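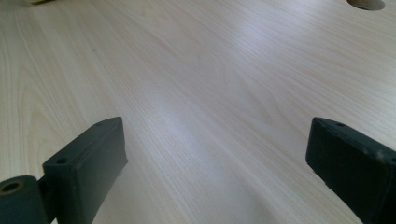 Marijke Hermans asked, after reading the draft of this card, whether the fares in the trips file already include the transfer discount, and suggested that the answer be placed ahead of everything else. They do not. The fare column holds the full amount charged at boarding. The discount is held in its own column and must be subtracted by the user.

Data > Transport > Skundar Evening Bus Records > README

Skundar Evening Bus Records
Data card and README, release 2
Issued June 15, 2023

Summary

This release contains trip, stop and fare records for the evening bus service operated by Vanhove in the district of Dradach. The service runs on request after the regular routes have finished for the day. Passengers book by telephone or at a stop, and the dispatcher assigns them to a vehicle. The records were first kept for billing and were later prepared for public use by the Skundar project.

The release covers 558 driver sheets. Of these, 435 have been matched to a fare file from Teller, the ticketing system carried on board. The remaining sheets are included without fares. There are 41 stops in the stop list, including those that were closed during the period.

Files

trips.csv: one row for each passenger boarding, with sheet number, boarding stop, alighting stop, booked time, boarding time, fare and discount.

stops.csv: one row for each stop, with stop code, name, position, and opening and closing dates where known.

sheets.csv: one row for each driver sheet, with vehicle code, shift, odometer reading at the start and end of the shift, and a column showing whether a fare file was matched.

notes.txt: remarks copied from the driver sheets. Names, telephone numbers and street addresses have been removed.

All files are encoded in UTF-8 and separated by commas. Distances are in kilometres. Fares are in cents. Times are local and use the 24-hour clock. A shift that runs past midnight keeps the date on which it began, and times after midnight are written as 24:10, 25:35 and so on. Some spreadsheet programs will alter these values when the file is opened. Users are advised to import the time columns as text.

How the records were prepared

Driver sheets were typed twice by different people. Where the two versions disagreed, the paper sheet was consulted and the agreed reading was entered. If a figure could not be read, the cell was left empty. No values have been estimated.

Fare files were matched to sheets by vehicle code and shift. A match was accepted only if the first and last boardings on the sheet fell within the hours of the fare file. Floor Timmermans carried out the matching and reviewed the rejected cases by hand. Several rejected cases concern a vehicle exchanged in the middle of a shift, for which the driver continued on the same sheet while Teller opened a new file. These have been left unmatched in the present release.

Stop positions were taken from the operator's list. Any stop that serves a single dwelling has been moved by up to 200 metres in a random direction, and is marked with the value 1 in the column "shifted". These positions should not be used to calculate walking distance.

Known problems

Cancelled bookings were not recorded consistently. Some drivers crossed out the line, others wrote a remark, and others left no trace. The release should not be used to measure cancellations or passengers who did not appear.

The booked time is missing for passengers who boarded without a booking. It is also missing for a number of telephone bookings, and the two groups cannot be separated with confidence.

Two stops at the Dradach health centre shared one name until the northern entrance was closed. They have different codes. Records should be joined on the code and never on the name.

Odometer readings were sometimes rounded to the nearest ten kilometres. The column "rounded" is set to 1 where the typist noted this.

Concession fares are recorded at the reduced price. The type of concession was removed before publication, as small groups of passengers could otherwise be recognized.

Suitable uses

The records are suitable for the study of demand by hour and by stop, vehicle loading, and the time between booking and boarding where both are present. They may also be used in teaching. They describe one operator in one district, and the results should not be applied to daytime services without further evidence.

The records must not be used in an attempt to identify passengers or drivers. Driver codes were replaced with shift codes in this release, and no key has been kept.

Changes since release 1

The discount column was separated from the fare column.
Closing dates were added to stops.csv.
Times after midnight were corrected on sheets where they had been assigned to the following day.
The weather column was withdrawn. It had been filled in by too few drivers to be of use.

Licence and citation

The files may be copied, adapted and redistributed, provided that the source is named and any changes are stated. The suggested form of citation is: Skundar Evening Bus Records, release 2, 2023.

Corrections

Reports of errors should give the file name, the sheet number and the reading believed to be correct. Corrections are gathered and applied together at the next release. Files that have already been issued are not replaced, so that published work can be checked against the version on which it was based. Requests concerning the paper sheets should be addressed to Vanhove, which retains them.

Contact the Skundar data desk | © 2023 Skundar | Back to top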